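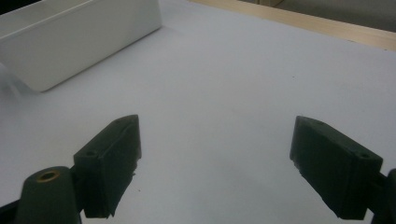 Brittany Petrenko wrote back that she'd wipe the table down before every single sitting, crumbs or no crumbs, and that the notes ought to say so up top. Fair enough, Brittany, so up top it goes. Wipe the table first!

Posted in December by Huguette Thibodeau

Search these notes
Type a word and press enter
Clear

# Purham Table Notes

## What's in this folder

Purham is a small collection of notes and pictures about clearing, wiping and setting a plain white table. It began as a page of scribbles I kept in the kitchen drawer, and it grew (as these things do) once Jade MacPherson started adding her own. There are 52 notes now, sorted into 7 folders, one folder for each sort of job. Some notes are a single line and some go on for a page, and I'm afraid the long ones are mostly mine.

## How the folders are named

Each folder takes the name of the job – wiping, laying cloths, plates, cutlery, glasses, clearing away, and odds and ends. Odds and ends is where you'll find anything we argued over, including Garnet MacLeod's very firm views on where a teaspoon belongs. I'd start with wiping if you're new, then wander wherever you like.

## Words we use

- "bare" means nothing has been set out on the part of the table you're working on. A bit of dust doesn't change that.
- "clean" means someone has gone over it with a damp cloth and then a dry one.
- "set" means every place is laid, even if the jug is still in the kitchen.

We used to mix up the first two all the time, and a few of the older notes still do. If you come across one, please fix it and put your initials at the bottom.

## Things worth knowing

A white top is lovely to work on, but it does show every speck, and a matte one shows them best when the light is soft. Look along it from low down before you call it clean. Tươi Hà folds her cloth in four and turns to a fresh side for each pass, and I've copied her ever since. Give the top 5 minutes to dry before a tablecloth goes on.

The glasses folder is thin. I have plans for it, and a stack of paper to type up, but it may be a while yet.

## Using and adding to the notes

Copy whatever is handy for your own home, hall or classroom. If you'd like to add a note, keep it in everyday words, one job to a note, and send it to Jade or me. Wednesday evenings are when I usually sit down with them and a pot of tea.

Related notes
- Folding a cloth in four
- Teaspoons, continued (Garnet)
- Clearing away after a big supper
- Jugs and where to put them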